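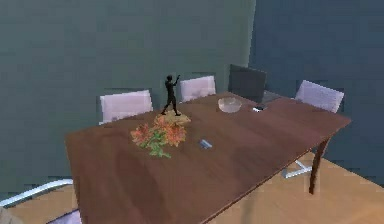
Jovita Meléndez told me once that a table is worth whatever the next person will carry it down the stairs for, and that everything else I'd been teaching about the price of furniture was decoration. She said it in my own classroom, in front of my own students, and I've been starting this chapter with her ever since.

Chapter 6
What Used Things Are Worth

In the last chapter we looked at new goods with a price tag already on them. Somebody made the thing, somebody added up the costs, and the store picked a number. Now we get to the messier part, and my favorite part of the course — what happens to that number once the thing has lived in somebody's house for a while.

Let me start with a table of my own. I bought it new, in Loltmont, for $449. I ate at it, graded papers on it, and let two nephews do their homework on it with pens I should have taken away. When I moved, I sold it for $200. So where did the other $249 go?

Part of it you can see. There were scratches, and one leg never sat quite right after the nephews. Economists call this physical wear, and it's the part most people think of first. But suppose I'd kept the table in its box the whole time. I still couldn't have gotten $449 for it (I know this because my neighbor tried it with a bookcase). The buyer can't return it to the store. The buyer has to find a truck. And the buyer is wondering, quite reasonably, why I want to get rid of it.

That last worry gets a whole section to itself later on. It's called the information problem, and it shows up in used cars, used phones, used mattresses and pretty much anything else where the seller knows more than the buyer does.

Three words you'll need

Depreciation is the drop in what a thing would sell for as time passes. Notice that I said "would sell for." You don't have to sell anything for it to depreciate.

Resale value is what a buyer will pay you today, in the place where you are. My table had one resale value in Loltmont and would have had a different one in Jeltside, where there are a lot of students and very few furniture stores.

Use value is what the thing is worth to you while you keep it. This one is harder to put a number on, and people get into arguments over it, especially in divorces.

A disagreement to think about

Emiliano Medrano and Ákos Dudás both read drafts of this chapter, and they didn't agree on the next example, so I'm leaving it in. A couple spends $3000 on a dining room set. After 12 years a dealer offers them $200. Ákos says they lost $2800. Emiliano says they lost nothing of the kind — they bought 12 years of dinners, and the $200 is what they get back at the end.

I lean toward Emiliano, but look at what his answer leaves out. They could have bought a cheaper set and had the same dinners. To compare the two choices properly, you need the purchase price, the resale value, the number of years, and some idea of what else the money could have done. We'll work through all of that in Section 6.2, slowly, with a pencil.

Before you read on

Pick something in your home that you bought new and still use. Write down what you paid, then write down what you think you could sell it for by the end of the week. Don't look anything up yet! Keep the paper in your book, since you'll be adding a third number to it when we get to secondhand dealers.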